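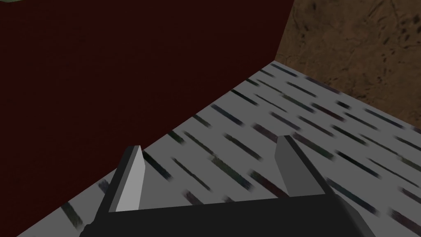
Gunther Ruppert

Phone backup to the Vatden app stops partway, every single time. Before I throw money at this I'd like to hear from people who have used it and don't work for them.

Android phone, two years old, plenty of free space. I signed up for the Vatden paid plan in May after my old backup service raised its price again. The app says it will "quietly protect your photos while you sleep." It does not. I plug in at night, the counter climbs to somewhere in the low hundreds, and in the morning there's a gray message that says Waiting for a better time. Better than 3 a.m.? When would that be?

I have already done the following, so please don't tell me to do it again: restarted, reinstalled, cleared the cache, turned off battery saver, allowed background data, checked that I'm on wifi.

There are also about a dozen pages out there titled "How to Fix Vatden Not Backing Up" and they are all the same page. Step one, restart your phone. Last step, buy a program called Desteo that fixes it in one click. Has anybody bought it and had it fix anything?

mossyport

What does the log say? Settings, then Help, then hold your finger on the version number until a menu pops up. The last few lines before it quits are the ones that matter.

pk_lindale

Desteo worked for me. Ran it, rebooted, backup went through that night. I know people here like to hate on these tools but it did what it said.

tern_and_tide

pk_lindale wrote:
> Ran it, rebooted, backup went through that night.

So you rebooted. How do you know which of the two did it?

pk_lindale

Because I'd rebooted before and it hadn't helped. I'm not stupid.

tern_and_tide

Didn't say you were. I'm saying these backups stall and then start again by themselves, and whatever you did last gets the credit. I had mine start working the night after I yelled at it. What does Desteo say it does, in plain words? I read their whole site and found "optimizes the sync engine." That could mean it clears the cache, which you can do for free.

Oi-ling Poon

I had this same stall on my phone and on my mother's, and the cause was different on each, so I'd be careful with anyone who says there is one fix.

On mine it was a single video. The app tries the file, fails, waits, tries it again, and never moves on to the next one. The counter stopped at the same number each night. On my mother's it stopped at a different number every time, and that was the phone shutting the app down in the background. Allowing background data is a separate switch from letting the app run unrestricted. On her phone it was under Apps, Vatden, Battery, and it had three choices. The middle one was picked.

Gunther, is your number the same each night?

Gunther Ruppert

Didn't write it down, which I admit is dumb. I'll look tonight. Battery is on the middle choice, and I'm leaving it there for now. If I change it before I have the number I won't know anything.

Log, for mossyport. Last lines:
upload ok
upload ok
upload start
timeout, retry 8
deferred

mossyport

Retry 8 is interesting. That looks like it got hold of one file and wouldn't let go. If the phone were killing the app I'd expect the log to just end with no "deferred" line. Not certain of that, I've only ever read my own logs.

harrowgate_dan

Or your router. I switched from a Mak router to the one my provider gave me and all my upload problems went away. Mak boxes drop long uploads, it's a known thing.

mossyport

Known to who? I've had a Mak for years and it uploads fine. People say "known issue" and what they've got is one forum post from somebody else with the same hunch.

harrowgate_dan

I'm telling you what happened in my house.

mossyport

And I'm telling you what happens in mine. Which is why he should test it. Gunther, turn off wifi and run it on mobile data for ten minutes. Costs you a bit of data and takes the router out of the question.

Gunther Ruppert

OK, results.

Number the first night: 300. Number the second night: 300. I thought that looked too round to be real, but the counter only updates in steps, so it's somewhere after that.

Mobile data: stalled in the same place. I do not own a Mak anything, for what it's worth.

Oi-ling Poon

Same number both nights and no change off wifi. I'd go looking for a file. Sort your gallery by size and see what is near the top. Mine was a long video I had trimmed in another app, and it would play on the phone but nowhere else.

pk_lindale

Or spend the few bucks on Desteo and be done instead of spending a week on it.

Gunther Ruppert

They want a card number for the free trial. No.

Sorted by size. There's one clip, 17 minutes, that I edited in Prenach last winter. It plays but the slider jumps around. I've copied it to my laptop with a cable and moved it out of the camera folder. Changed nothing else. Will report.

tern_and_tide

Good. One change at a time. I still wouldn't call it proof if it works once.

Gunther Ruppert

Went past 300 at some point after midnight and was at roughly 400 when I got up, still going. Battery setting still in the middle. So I lean toward the clip.

I'm not marking this solved yet. I'm going to put the clip back in the folder and see if it gets stuck again. If it goes through fine with the clip in there, then we're back to yelling at it.

harrowgate_dan

Why would you put it back?? It's working. Leave it alone.

Gunther Ruppert

Because I paid for a backup that skipped a chunk of my photos and told me it was waiting for a better time. I'd like to know whether it will do that again the next time I edit something. No warning on the screen, no file name in the log. If I hadn't opened the app I would have gone on thinking it was all saved.

Oi-ling Poon

This is my complaint too. I wrote to Vatden support and got back the list of steps you already did, starting with restart. I asked if they could show the name of the file that fails. They said they'd pass it along. I have my doubts.

Gunther Ruppert

Clip back in, stuck again. Clip out, moving again. That's good enough for me.

I also tried opening it in Prenach and exporting a fresh copy at the same quality. The fresh copy uploaded. So anyone who lands here from a search: check whether your number is the same each night before you do anything else, and if it is, go find the file.

pk_lindale

Glad it's working. I never had any edited videos on mine though, so that wasn't my problem.

tern_and_tide

Then we still don't know what Desteo did for you. Could you post your log from before and after, if you've still got it?

pk_lindale

It clears the logs when it runs.

mossyport

Of course it does.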